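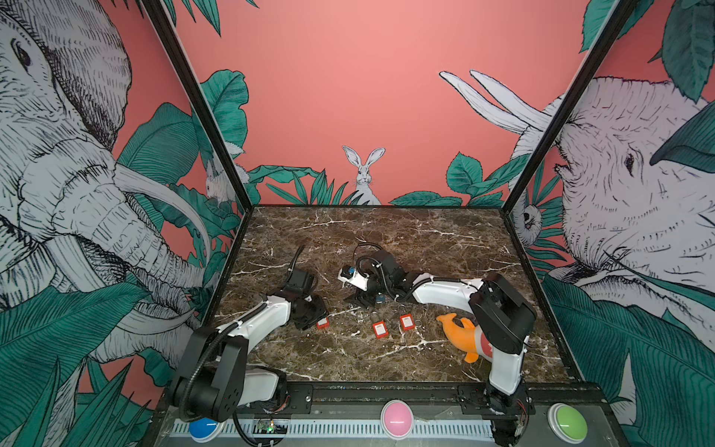
*Figura 1. Material de la práctica sobre la mesa de mármol.*

# Bloqueo y etiquetado: candados de seguridad

Apuntes de la sesión 3. Módulo de prevención en mantenimiento, centro de formación Plendlow.

## 1. Para qué se bloquea

Bloquear un equipo consiste en impedir físicamente que alguien restablezca la energía mientras otra persona trabaja en él. El candado mantiene el interruptor, la válvula o la clavija en posición segura. La etiqueta informa de quién lo ha puesto. Una etiqueta sola no bloquea nada y en este curso no se acepta como medida suficiente.

Por energía se entiende toda la que pueda causar daño: eléctrica, neumática, hidráulica, térmica, y también la que queda acumulada en muelles, condensadores o piezas elevadas. Esta última es la que más se olvida en los ejercicios escritos.

## 2. Partes del candado

- **Cuerpo.** En los candados de bloqueo suele ser de plástico de color, no conductor. El color se asigna según el código interno de cada empresa.
- **Arco.** Pieza curva que pasa por el orificio del dispositivo. Puede ser corto o largo. El largo sirve cuando hay que atravesar una aldaba múltiple, aunque deja más holgura.
- **Cilindro y llave.** En el bloqueo personal, cada candado se abre con una llave distinta y esa llave la lleva encima quien lo ha colocado.
- **Etiqueta de propietario.** Espacio para el nombre. Se rellena antes de colocar el candado.

Los de arco largo se reservan para las aldabas. En puntos sencillos, como una caja de clavija, basta con el corto.

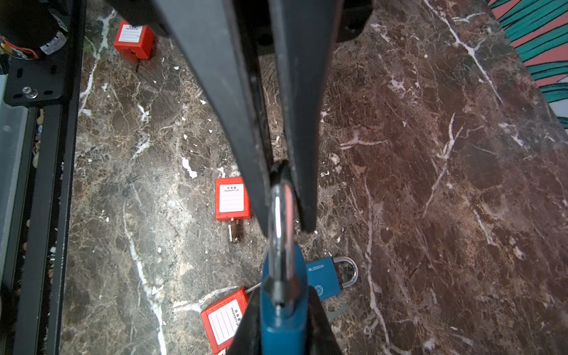 Según Rarneo, el color no debería entrar en el examen, porque en cada planta significa una cosa y quien cambia de empresa tiene que aprenderlo de nuevo. La observación es correcta en la segunda parte. En el examen no se pregunta qué significa el rojo o el azul en general; se da una tabla de colores y hay que aplicarla.

La tabla que usaremos en los ejercicios es la de la planta Ďurica:

| Color | Uso |
|---|---|
| Rojo | Bloqueo personal |
| Azul | Bloqueo de equipo o de turno |

El candado azul lo coloca el responsable del turno y permanece puesto aunque cambien las personas. El rojo se retira cuando su titular termina o abandona la zona, también si es solo para comer.

## 3. La etiqueta

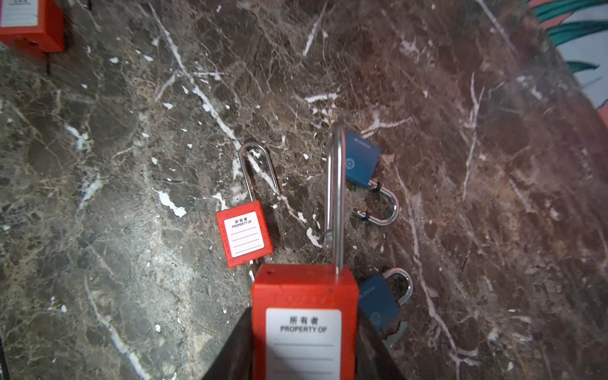

*Figura 2. Etiqueta con el texto «PROPERTY OF» («propiedad de») y las líneas para el nombre en blanco.*

Un candado con las líneas en blanco se considera material de almacén. Si aparece así en un punto de bloqueo, no se corta ni se abre: se avisa al responsable y se busca al titular.

Datos mínimos que debe llevar la etiqueta en la práctica:

1. Nombre y apellidos.
2. Sección o empresa externa.
3. Teléfono o canal de radio.

La fecha se anota en el registro. En la etiqueta ocupa sitio y hay que borrarla cada vez. Se escribe con rotulador permanente de punta fina – el bolígrafo no agarra bien en esa superficie.

## 4. Secuencia de trabajo

1. Avisar a los afectados.
2. Parar el equipo con su mando normal.
3. Abrir el elemento de corte de cada fuente de energía.
4. Colocar dispositivo, candado y etiqueta.
5. Liberar o retener la energía acumulada.
6. Comprobar la ausencia de energía e intentar el arranque.

El paso 6 incluye devolver el mando a la posición de paro después del intento. En la última evaluación varios grupos lo dejaron en marcha.

## 5. Recuento y guarda

El armario Harnix del taller tiene capacidad para hasta 128 candados. Antes de guardarlos se separan por color y se prueba que el arco entra y sale sin forzar. Los que tengan el cuerpo agrietado o la etiqueta ilegible van a la bandeja de revisión.

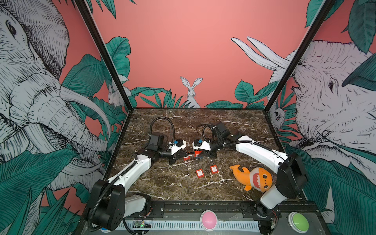
Las llaves no se guardan en el mismo cajón que los candados. Cada una se cuelga en el gancho que lleva el número de su candado, y si falta alguna se anota en la hoja de incidencias antes de cerrar el armario. No se hacen copias.

## Ejercicio para entregar

Elegid una máquina del taller, haced la lista de sus fuentes de energía e indicad qué candado corresponde a cada punto según la tabla del apartado 2. Extensión máxima: una página. El ejercicio vale 15 puntos y se entrega en la sesión siguiente, junto con la hoja de registro rellenada.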